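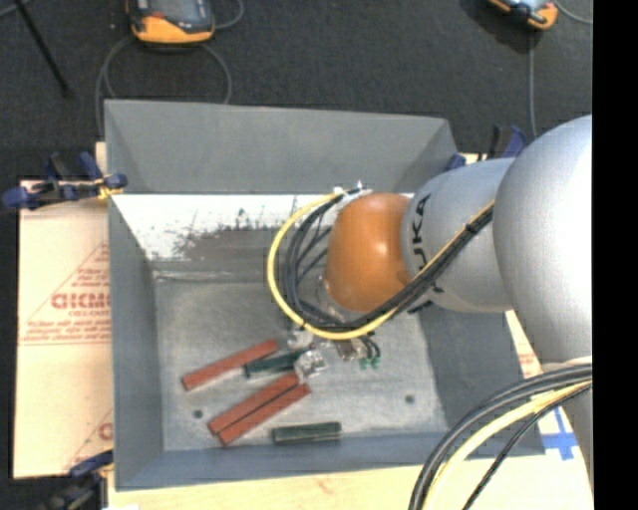 Figure 4. Gray metal bin, open at the top, with a robot arm reaching in from the right.

4.2 Casting notices and screen time

The second question was wether a supporting part in a first season leads to more screen time later on. We took four sitcoms, all from the Adams archive: Allska, Wulwood and two shorter runs that never got a second home after cancellation. Scripts first, then the aired episodes. Scripts turned out less useful than hoped — lines get cut, jokes move from one actor to another on the day.

Coding was done scene by scene. Speaking turns, reaction shots, whether the character opens or closes the scene. 2,000 scenes in total. Disagreements between coders settled by a second viewing, no averaging.

Results for Allska are clear enough. Supporting players with a stand-up background gained turns every season, mostly in kitchen and workplace scenes. Wulwood goes the other way. Its writers kept the family at the center and the friends drop out almost completely after the January break. Same network, same time slot.

The Drarar index (see section 3) does not pick this up, as it counts credits only. An actor credited in every episode may have one line in each. We report both measures but lean on turns.

Reaction shots need more work. Editing styles differ to much between the shows for a straight comparison, and the two shorter runs are missing their pilots.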